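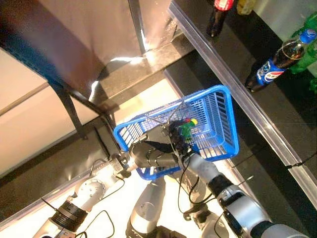 September, started 7:40 a.m.

Picking up the cap torque work where I left it. The question is still why opening torque on our filled bottles drifts down in storage, and how much of the drift is the caps and how much is the tester. Ida Kleinschmidt thinks mostly caps. I thought mostly tester until this morning and am less sure now.

Zeroed the Sketeck and let it warm up with the lid on. Checked it against the hanging weight before touching any bottles. Reading was a hair low on the first pull and fine after that, same as last time. I now do one throwaway pull before every session and don't write it down. If you borrow the tester, please do the same, and put the bottle clamps back in the drawer with the rubber side up. One of them has a flat spot from being stored the other way.

Batch: 50 bottles from the Abbasi line, water filled, capped by machine, stored upright in the back room. Caps are from the carton of 2,000 that Starkitz sent as a replacement. The older carton is also 2,000 and the stickers look alike, so I have marked the new one with an N on two sides. Do not mix them. I had to throw out a run in the spring over exactly this.

Method as before. Clamp the body below the shoulder, chuck on the cap, turn slowly and evenly until the bridges let go. Note peak, then note the second peak when the band breaks. The slow turn matters more than anything else in the write-up. Fast turns read high and the scatter gets bad enough to hide whatever we are looking for.

Also worth recording which way the cap skirt is knurled. Fine knurling slips in the chuck unless the insert is clean. Wiped the insert with alcohol twice and changed the cloth.

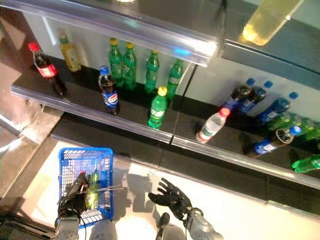

Lower shelf, left end: cola with the red cap, yellow juice behind it with the green one.

Results so far. The new caps come off a little harder than the old ones and the spread is tighter. Nothing dramatic. The low readings are bunched at the start of the session, which could be the tester, but they are also the bottles that sat closest to the heater. I should have shuffled them and didn't. Order effect and heater effect are sitting right on top of each other and this set can't pull them apart.

3 bottles dropped from the set. One had a cocked cap, visible by eye, band already lifted on one side. One slipped in the clamp. On the third I turned past the first peak without watching the display – my fault, no reading taken.

Liner check on the opened caps: ring mark is complete on all the new ones I looked at. On the old ones the mark is faint over part of the circle. Kept a bag of each, labeled, in the Huston cabinet, top drawer.

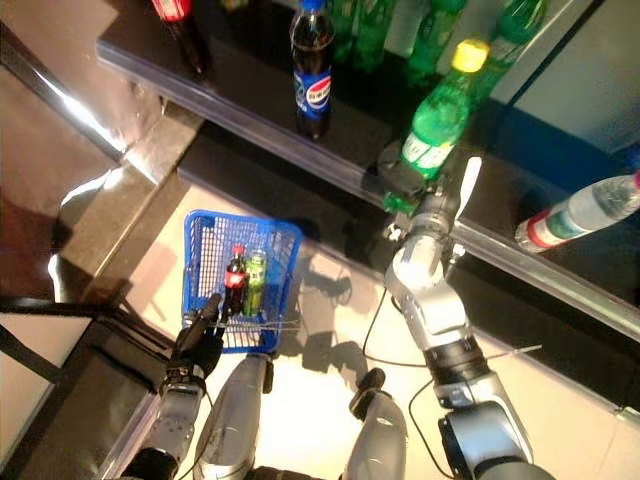 Dennis Athumani read this over at lunch and said the faint ring mark bothers him more than the torque. If the liner isn't seating all the way around, the cap will feel tight on day one and relax as the plastic creeps, and the tester could be perfect and still show a drop. He would cut a few old caps in half and look at the liner thickness before running any more bottles.

Fair point. Plan changed to:

Cut old caps and new caps, measure liner at four points around.
Shuffle the next set before it goes into storage, and keep it away from the heater.
Same operator for the whole set. Me, unless Ida wants it.
Ask Starkitz whether the liner compound changed between cartons – email drafted, not sent.

Stopped at 3:15 p.m. Tester off, lid on, drain tray emptied. The scalpel blades are nearly out.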